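Programs > Early Learning > Grant Reports

Play Tray Project: Progress Report to the Wenberg Fund
Litolwood Family Center, Toledo
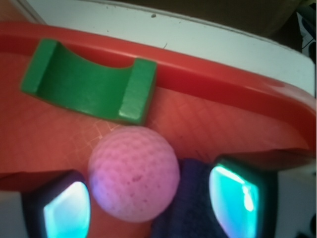
3 min read

The grant paid for play trays and loose parts for the toddler and preschool rooms, plus staff time to sort, clean and label what we already had. Work started in August. The sorting is finished, both rooms are using the trays every day, and the take-home part is behind schedule.

Trays

We chose plastic trays with a raised rim so that balls and other round pieces stay on the table. The red ones have held up well. The floors show fine scratches from blocks being pushed across them, but the rims are sound and we have not had to throw any out. They wipe down quickly at the end of the morning session. We had planned to buy a second set in another color for the preschool room. We have put that off, as the two rooms have been able to share.

Blocks and balls

Most of the wooden blocks came from our own closets. After sorting we had 349 blocks fit for use. Another batch had splinters or flaking paint and was discarded. The curved pieces get the most use. A green block with a hollow in the top will be a bridge one day and a seat for a ball the next, and staff now put at least one block of that shape on every tray. We don't have enough of them. Plernine sells them only in mixed sets, so we have asked for a price on the curved pieces alone and are waiting to hear back.

Golf balls were donated after a notice went up in the lobby. We received 326, in white, pink, yellow and a few other colors. All were washed before going into the bins. Some have scuffs or small marks that do not come off, and we kept those. Golf balls are used in the preschool room only, with a staff member at the table. The toddler room has larger soft balls, bought in the first month.

How the trays are used

Each tray is set out with a few blocks and one or two balls and left on a low table before the children arrive. Staff were asked not to show a right way to use the pieces. Children roll the balls along the inside of the rim, try to balance them on blocks, or pack everything into one corner and start over. Sessions at the tray table run longer than they did with the old bins, according to the room logs. We will include a summary of the logs with the final report.

One change was made partway through. Trays were first set out with too many pieces, and a lot ended up on the floor. Fewer pieces per tray fixed most of that.

Spending

We have spent nearly $1000 of the materials line. The largest cost was the trays, followed by storage bins and labels. We have $400 left and would like to put it toward curved blocks if the price is reasonable. Staff time is on budget.

Still to do

The take-home bags have not gone out. The bags themselves are here, but the instruction cards need to be rewritten in shorter sentences and translated into Spanish. We also need to decide what goes in place of the golf balls for families with children under three. The storage shelf in the preschool room needs a second bracket before it can hold the full bins, so those are on the floor of the supply closet for now.

We are not asking for more money at this stage. We do ask for approval to move the remaining materials funds from trays to blocks.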